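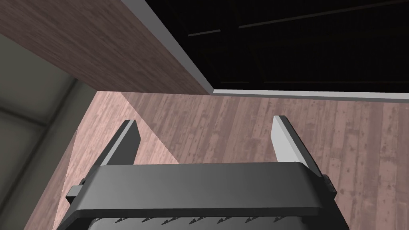

Actress's "Detox" Talk Draws 800 People and Few Answers

Former soap star Genowefa Krajewska told a crowd of 800 in Prulville that a mineral drink called Jivex had cleared her body of "signal poisoning" from cell towers. She offered no test results. Asked by a man near the front which doctor had diagnosed her, she said doctors "aren't allowed to use the word."

Tickets cost $10. Bottles were on sale in the lobby before she had finished speaking. 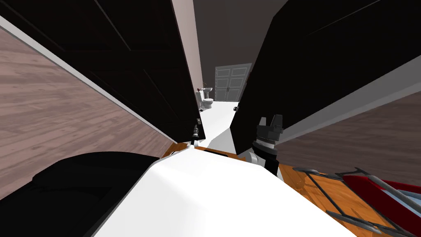

Who is paying?

Krajewska called herself "just a customer." Her name, though, appears on the website of Ulton, the company that sells Jivex, where she has been listed as a "wellness ambassador" since March. Ulton would not say whether the job is paid. It also declined to share the study she mentioned 3 times on stage, saying the work was "being prepared for release."

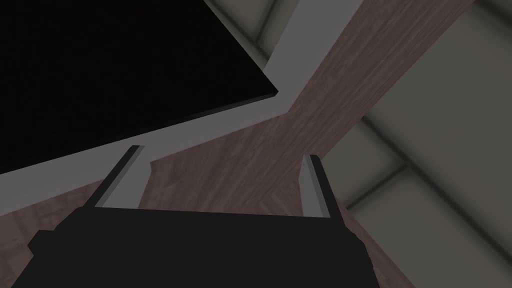

It said the same thing in the spring, when she made a shorter version of the speech in Lamont. That study, at least as she told it then, involved two patients. By Prulville it had become "patients all over the country."

Fans gave her a standing ovation anyway. A few left early, and one woman told me she had come for stories from the show and got a sales pitch. Krajewska's manager says more dates are planned. 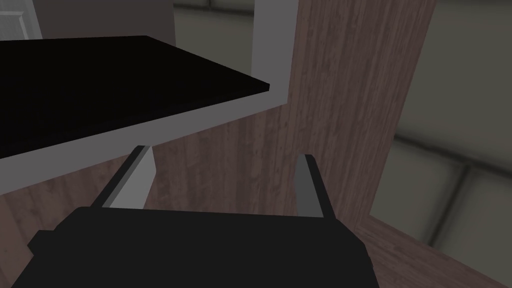
Aleksandra Wysocka

24/10/2025

Ulton was asked again for the study before this item was published. It sent a discount code.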